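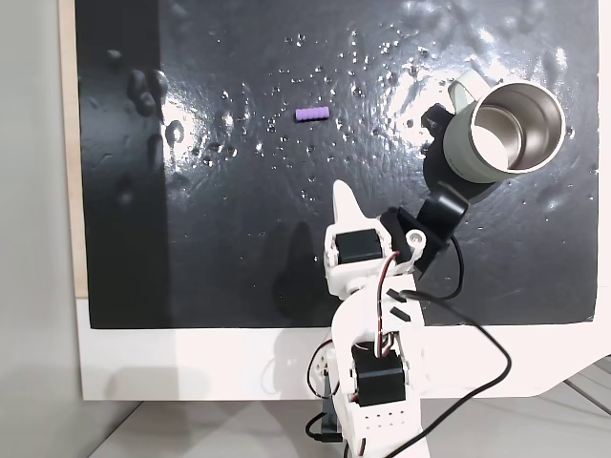 3.2. Le choix du créneau de visite

Les travaux sur la billetterie des points de vue urbains traitent surtout du prix d'entrée. Le choix de l'heure y occupe une place plus réduite, alors qu'il détermine en bonne partie la répartition des visiteurs sur la journée. Nous l'abordons à partir du cas de la terrasse panoramique de Tevska, dont les billets sont vendus au guichet, sur le site de l'exploitant et par l'intermédiaire du revendeur Bero.

Le billet acheté au guichet donne accès à la terrasse sans horaire imposé. Le billet en ligne est rattaché à un créneau de 60 minutes, que l'acheteur choisit avant le paiement. Cette différence explique l'essentiel de l'écart constaté entre les deux publics : les acheteurs en ligne se concentrent sur le créneau qui précède le coucher du soleil et sur le suivant, tandis que les visiteurs du guichet arrivent en fin de matinée, souvent à la sortie du musée voisin. Paulík et Jelínek avaient déjà relevé une répartition semblable sur le belvédère d'Asov, avec une offre plus simple et sans revendeur.

L'ouverture du spectacle nocturne sur les quais, en mars, a modifié cette répartition. Le spectacle est gratuit et se voit aussi bien depuis la promenade que depuis la terrasse. On pouvait s'attendre à une baisse des ventes du soir - c'était l'hypothèse de l'exploitant - mais les créneaux tardifs ont au contraire été les premiers complets. Les entretiens menés sur place donnent une explication assez banale. Les visiteurs ne savent pas toujours que la promenade offre une vue dégagée, et ceux qui le savent préfèrent éviter la foule.
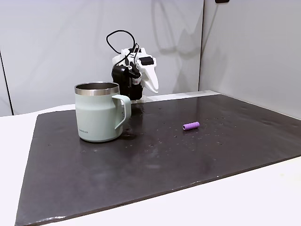

Le corpus comprend 4000 réservations, extraites du système de vente le 10 août 2019. Chaque réservation indique le canal d'achat, le nombre de billets, le créneau retenu et le délai entre l'achat et la visite. Les réservations de groupes scolaires ont été écartées, car leur horaire est fixé par l'exploitant. Les annulations ont été conservées lorsqu'elles étaient suivies d'un nouvel achat par le même client.

La figure 2 présente la distribution des réservations par créneau et par canal.

Figure 2. Réservations par créneau horaire et par canal de vente, terrasse de Tevska. Groupes scolaires exclus.

Le délai d'achat varie nettement selon le canal. Les clients de Bero réservent plusieurs jours à l'avance et modifient rarement leur choix. Ceux du site de l'exploitant achètent volontiers le jour même, après avoir consulté la météo, et se reportent sur un créneau voisin quand le premier est complet. Nous retrouvons ici la distinction proposée par Brouwer entre visite programmée et visite d'opportunité, à ceci près que les deux comportements coexistent chez les mêmes clients lorsque le séjour dépasse 5 jours.

Une limite doit être signalée. L'heure de passage au portillon n'est pas enregistrée pour les billets de guichet et nous avons dû lui substituer l'heure d'achat. Le temps d'attente devant les ascenseurs n'est donc pas pris en compte pour ce canal. La section 3.3 revient sur ce point à partir des comptages effectués à l'entrée.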